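A pretend breakfast table you can set up and put away in minutes

19 January 2018
by Trinity Greenberg

My nephew's birthday had us digging out all the play food again, and I've had a few emails asking how I set up the little pretend breakfast I do on rainy days. It's so easy! You need one plate, one mug, a couple of soft foods and a table you can wipe. I've tried it with the whole tea set and the toast rack and the tiny forks (so many tiny forks), and the kids play longer when there's less out.

What you need

A round plate or shallow bowl with a raised rim. The rim matters more than the color, though I'm very fond of lavender.

A mug with a big loop handle. Small hands can get a proper hold on it.

One long soft "bread," in a beige or cream fabric if you can find it. I made mine from an old pillowcase, and the wrinkles do it nothing but good.

Something bright to go next to it. I like orange against all that beige and purple.

Step 1: Put the main food in the dish first

Start with the bread and the dish, and leave everything else off to the side while you look at how they fit. If your bread is on the big side, squash it in and let it fold wherever it wants to. Then bring in the bright one and set it down close by, on the table itself.

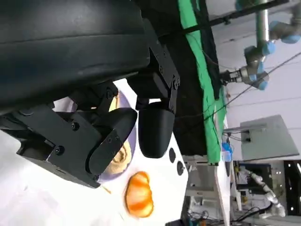
Beige in the lavender dish, orange right beside it on the white table.

I used to pile both into the dish and it just looked like a laundry heap. Next to each other is so much better.

Step 2: Add the mug and spread things out

Put the mug behind the plate and a little to one side, with the handle turned so it's easy to grab. The bright food goes on the other side of the plate. Lay the bread across the plate on a slant – a long roll placed dead straight tends to look stiff, and on a slant it can hang over a bit without anyone minding.

Leave some bare table between the pieces, too. Kids need room to push things around, and you'll want somewhere to put your elbow when you get served your third breakfast.

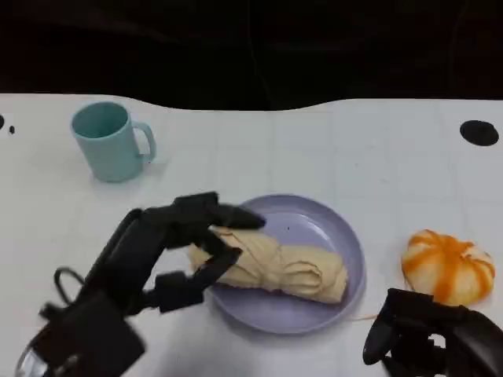
Step 3: Let the breakfast happen

Now step back! The table won't stay tidy and it doesn't have to. The bread comes off the plate, the mug gets tipped onto its side, somebody has "spilled the milk" and there's a great deal of pretend mopping to be done.

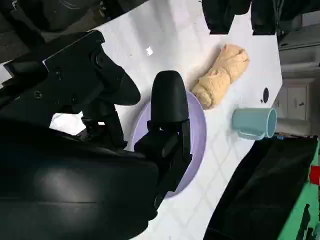 If things stall, I ask for something silly, like bread in a mug, or I tell them the café closes in three minutes. My friend Fiachra Foley plays the grumpy customer who sends everything back, and his two think it's the funniest thing in the world. We've lost whole mornings to it.

Step 4: Clear one thing at a time

When you're done, start with the plate. Have the kids move the bread off to the side, so the plate is empty, and leave the mug where it is for now. Soft foods go in the bag, then the plate, then the mug last. Wipe the table when it's all bare, and check the plate for crumbs and specks while you're at it – real ones do find their way in.

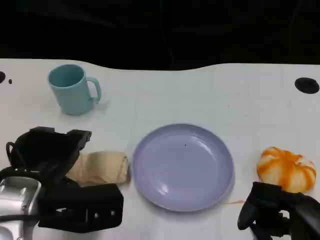

Can I wash homemade fabric bread?

I wash mine in a pillowcase on a cool, gentle cycle and let it air dry for a day or two. Give it a good squeeze while it's still damp so the stuffing doesn't set in lumps.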